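October 9, 2018

Studio notebook, print side

Third proof of the big linocut and the sky is still blotchy. Pulled it on the Prastex sheet, which Vitalii swears by, and the ink sat on top like gravy on a cold plate. Went back to the cotton paper I started with. So that is one morning and two good sheets spent finding out that I was right last week, which I would have preferred to learn for free.

Ink notes, before I forget: the blue-black wants less extender than I wrote on the lid. The lid is wrong. I have crossed out the lid. Two small scoops to a full knife of ink, rolled out until it hisses and no longer smacks. If it smacks, keep rolling. Zlata rolls hers half as long as I do and gets a better flat. I have asked her how and she says "I just roll it," so that is now recorded for science.

Pressure: up a quarter turn from where Renato left it, one felt removed. With both felts in, the fine lines in the reeds fill. With one, they hold, but the left margin prints a shade lighter. Packed it with a strip of newsprint under the left runner. Better. Whoever borrows the press next, please leave the strip where it is or at least don't throw it out thinking it's trash. It is trash, but it's structural trash.

Carving. The water block needs another pass. I cut the ripples too evenly the first time and it looks like corduroy. Opened up the lower third with the wide gouge and left the rest alone, mostly by walking away from it. The Lysenko gouge needs honing again. It held its edge for the whole reed section, then went dull in the middle of a curve, as they do, and took a chip out of the heron's beak. The heron now has a shorter beak. Antonina looked at it and said it was a nice duck.

Show stuff. Antonina confirmed the hallway at Rollirwood for November. Eleven prints, one row, no stacking. I had wanted to stack. The hallway is long and gets decent light at the far end and none at all by the coats, so the dark pieces can't go by the coats, and nearly all of my pieces are dark. Tymofii suggested making a light one. Thank you, Tymofii.

Framing quote from Bumell came back at $489 for the lot, plain black, no mats. Called to ask whether that included the glass. It did not. Called again to ask what it did include and got a fairly philosophical answer. Leaning toward magnets and thin steel strips, as Renato did for his etchings, though one of his did come down during the opening and land in the hummus.

Postcards: ordered 200. Proofread the title four times and the opening hours not once, so will check those tonight with one eye shut.

Edition size still undecided. I keep writing 30 and then remembering how my shoulder felt after 12. Vitalii numbers his out of 50 and prints eight. He says the rest are "conceptual." I'll go with 15 and be done.

To do next: hone gouges. Wash the felt, by hand this time. Tear down paper for the water block, grain running the long way. Re-cut the registration tabs, the left one has gone soft and everything is creeping toward the door. Write a wall text of no more than 60 words without using "liminal." Ask Zlata to stand next to me and roll slowly.

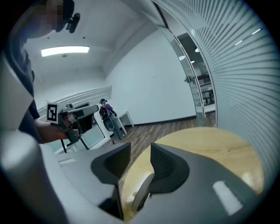

Also need more tarlatan for Renato, who has used all of mine and left a note saying we were out. And the drying rack's bottom shelf is off its hooks again, so nothing wet goes down there until I've bent them back.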